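Consejos de taller: presupuestar un robot sin vender la furgoneta

Publicado el 2025-11-01 en Dadness, sección Taller

En agosto prometí una entrada sobre lo que cuesta de verdad automatizar un puesto pequeño, de esos en los que se pasan piezas de plástico de un estante a una caja y vuelta a empezar. Llega tarde, como la mitad de las cosas que encargué para escribirla.

El primer consejo es aburrido y por eso se lo salta todo el mundo: haced dos columnas. En una, el brazo, las manos y el controlador. En la otra, estanterías, bandejas, cables, cajas, fundas y tornillería. La segunda columna se llevó el 40 % de mi presupuesto, y yo le había reservado lo que cuesta una cena.
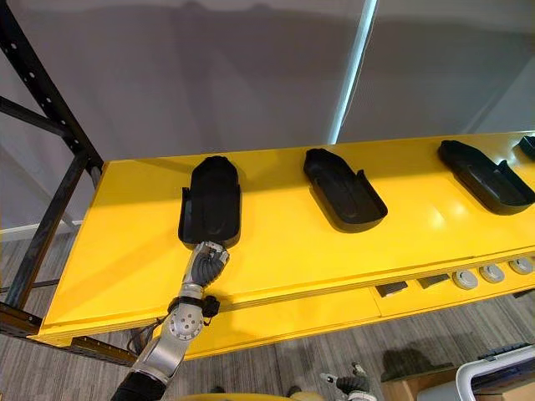

¿Conviene comprar el robot antes o después de montar el puesto?
Después. Montad primero la estantería, poned las piezas en su sitio y medid alturas y alcances con una cinta métrica. Un estante se baja dos agujeros en un momento; un brazo que se queda corto se devuelve pagando portes, si es que os lo aceptan.

Sobre los presupuestos de los proveedores. Pedí uno a Ravard y otro a Orkell para lo mismo, y no se parecían ni en el número de páginas. Ravard lo metía todo en una línea muy elegante. Orkell desglosaba hasta las bridas — y las cobraba como si fueran joyería. Me quedo con el segundo estilo, porque una brida cara se puede tachar y una línea elegante no.

Preguntad siempre por escrito:
Plazo de entrega de los recambios de dedos y fundas.
Si la formación va incluida o es «opcional» (o sea, obligatoria y aparte).
Cuántos años dura la licencia del programa. La mía, 3.
Quién paga el transporte cuando algo vuelve a fábrica.

Con los contenedores no hace falta ponerse fino. He visto catálogos con cajas «para entornos colaborativos» que son la caja de guardar mantas con otro apellido. Mientras quepa la pieza y el borde aguante, vale. 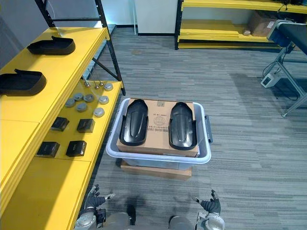 Dos carcasas negras sobre el cartón, encima del cubo gris.

El suelo también entra en la cuenta. Si vais a poner un equipo pesado sobre moqueta, consultad antes con el fabricante cómo debe apoyarse, que luego la base cojea y la culpa es del programa. Y dejad un pasillo libre de cables. En el plano siempre lo hay; en el taller lo ocupa la regleta a la semana.

Otro gasto con mala prensa son las pruebas. Reservad dinero para piezas que se van a rayar, caer o desaparecer bajo un armario. Yo aparté un lote de 50 para maltratarlas con la conciencia tranquila y me pareció una exageración hasta que empecé a buscar las últimas.

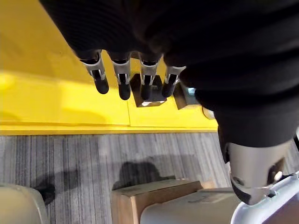
Las manos de varios dedos son el capítulo donde más fácil resulta perder la cabeza. Si solo vais a mover cajas iguales, una pinza sencilla sale más barata y da menos guerra. Si hay piezas pequeñas y de formas distintas, entonces sí, pedid precio de una mano completa, pero mirad qué lleva puesto además de metal: una tela negra como la que tapa aquí la palma y el arranque de los dedos es otra línea del presupuesto, y conviene comprarla por pares. Penrose me la ofreció dentro de un «kit de bienestar del actuador», nombre que todavía no he perdonado.

Para los que preguntáis por la segunda mano (de mercado, no de robot): adelante con estanterías, bancos y armarios. Con los brazos, solo si traen historial de mantenimiento y alguien os deja verlos trabajar un rato largo. Una pintura impecable no dice nada de las articulaciones, y el vendedor lo sabe mejor que vosotros.

Queda la eterna duda de uno o dos brazos. Dos brazos cuestan más del doble, cosa que ofende a cualquiera que haya aprobado primaria, pero hay que sumar la coordinación, las horas de ajuste y un segundo juego de recambios. Si la pieza es larga o se dobla al cogerla por un lado, quizá compense.

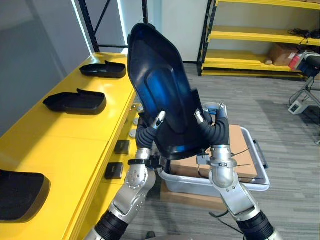

Si no lo es, empezad con uno y dejad prevista la toma de corriente del otro. En mi hoja de cálculo el segundo brazo lleva 4 revisiones en la casilla «ya veremos», y el enchufe, mientras tanto, alimenta la cafetera.

La plantilla con las dos columnas está en la página de descargas de Dadness. La casilla de imprevistos viene vacía; poned un número, el que os dé vergüenza, y sumadle las bridas.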